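**Lista:** taller-humanoides
**De:** Mortimer Mbeki
**Fecha:** 12 de septiembre
**Asunto:** Re: Cajones del carro: alcance del brazo derecho y tirones en la muñeca

> Sobre el tema de los cajones: yo no tocaría todavía el planificador. Si el error aparece solo al fondo de la bandeja, lo primero sería mirar la rama de cables de la muñeca, que en extensión completa puede estar metiendo par. ¿Tienes registros de corriente con la muñeca girada y sin girar? ¿Y a qué altura trabajas respecto al canto del cajón? También me interesa saber si has probado los cajones bajos, porque en mi montaje las rodillas limitaban antes que el hombro.
>
> Otra cosa: ¿sigues con el firmware Usura en el brazo derecho o ya lo pasaste al mismo que el izquierdo?

Respondo por partes. El firmware sigue siendo Usura en los dos brazos; la migración a Staklow la dejo para noviembre, cuando tenga repuesto de la placa de hombro. El carro está en el taller compartido, contra la pared, con el robot delante y una cama de hospital a la derecha. La cama no se puede mover sin rehacer el mapa, así que cuenta como obstáculo fijo.

## 1. Cajón superior

Prueba con el cajón extraído y objetos pequeños sueltos dentro: una caja rosa y blanca, un cubo blanco, un envase amarillo translúcido al fondo. La pinza entra por encima del canto con el antebrazo en diagonal. El brazo izquierdo queda bajado, por debajo del borde del cajón, y no interviene.

El error de posición en la mitad delantera de la bandeja es aceptable. Al fondo crece, y siempre hacia el mismo lado. Hice 20 repeticiones con la muñeca girada y otras tantas sin girar, a la misma velocidad. La corriente media del motor de muñeca pasa de 285 mA a 1.044 mA cuando el bucle de cable queda por fuera del giro. Con eso doy por buena tu hipótesis, al menos para este cajón.

Hay un segundo efecto que no he separado del todo. El brazo hace sombra sobre la bandeja y la segmentación confunde el borde de la sombra con el de los objetos claros. El cubo es el peor caso. Un cable fino blanco que hay en el suelo del cajón tampoco ayuda: el detector Ekpo lo parte en varios segmentos y a veces propone agarrarlo. 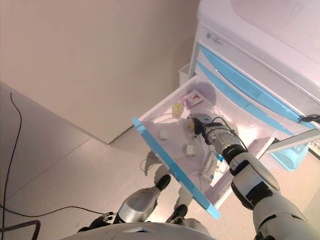 ## 2. Cajones inferiores

Aquí el planteamiento cambia. El carro tiene cinco cajones y para los más bajos hay que flexionar las rodillas y adelantar el brazo derecho. La mano va con los dedos abiertos y hacia arriba en la aproximación; la idea es bajar desde ahí hasta el tirador curvo. Con la pinza no tenía sentido intentarlo, de modo que estos ensayos son con la mano de dedos.

Las limitaciones que veo, por orden de importancia:

- Rodillas. Coincido contigo: el límite articular llega antes que el del hombro. He reducido el margen de software y gano algo de altura, pero el par de retención sube y no quiero dejarlo así en sesiones largas.
- Cableado exterior. Los mazos cuelgan por fuera del brazo, desde el hombro hacia la muñeca. En esta postura forman bucles que pueden rozar los frentes. He pedido guías Astedus de clip, a ver si encajan en el antebrazo.
- Lateral derecho del carro. Lleva una cesta de rejilla blanca con un contenedor amarillo de tapa roja, y más abajo una cubeta azul claro. Ninguno de los dos estaba en el modelo de colisión. Ya los he añadido como cajas simples, con margen.

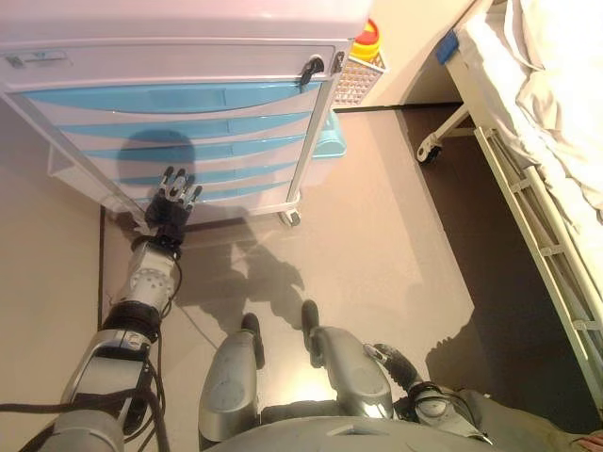
El brazo izquierdo lo mantengo colgando junto al cuerpo, sin consigna de equilibrio. Probé a usarlo como contrapeso y la mejora en el centro de presión no compensa la zona que ocupa del lado de la cama. Si alguien ha conseguido algo útil con eso en un espacio así de estrecho, que lo diga.

## 3. Pendiente

1. Rehacer la rama de cable de la muñeca con el bucle por dentro y repetir la tabla de corrientes.
2. Filtrar la sombra en la segmentación – de momento con un umbral de saturación, sin tocar la red.
3. Medir la fuerza de apertura de cada cajón con dinamómetro.

El registro completo son 2.274 muestras en CSV, con marcas de tiempo y ángulo de muñeca. Puedo subirlo al repositorio de la lista si hay interés; las columnas de par del hombro están sin calibrar y conviene ignorarlas.

Una pregunta: ¿qué radio mínimo de curvatura usasteis en el mazo de la muñeca? El mío sale de la hoja del fabricante y me parece optimista para ciclos continuos.

Saludos,
Mortimer Mbeki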